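# Compartment box

A **compartment box**, also called a divided box or sorter box, is a shallow container split by thin inner walls into small cells.
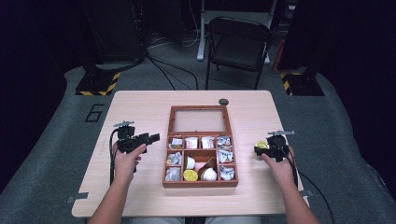
It is used in homes, offices and hotel rooms to keep single-serve foods such as creamers, sugar, tea and snack packets apart from one another. Many have a hinged lid with a clear panel, so the contents can be checked without opening the box.

## Layout

The simplest boxes have equal cells in straight rows. Others mix sizes, with a larger cell near the center and smaller ones around it. The large cell takes cups and bulky items, and the small ones hold flat packets, often stood on edge. Wood is common for the tray and the lid. The panel may be glass or acrylic.

## Filling

Cups are usually placed upright, with the lid on top. Foil packets can be folded slightly to fit, but the lid should close without pressing on them. Older packets go to the front of each cell.

## History

The Poncombe box, designed by Olga Sepúlveda for the furniture maker Dirneck, was sold to guesthouses in a first run of 900. A later model by Silviu Iordache had removable walls. It was dropped after 591 were made, and the fixed grid returned.

## See also

- Bento
- Tea caddy
- Drawer organizer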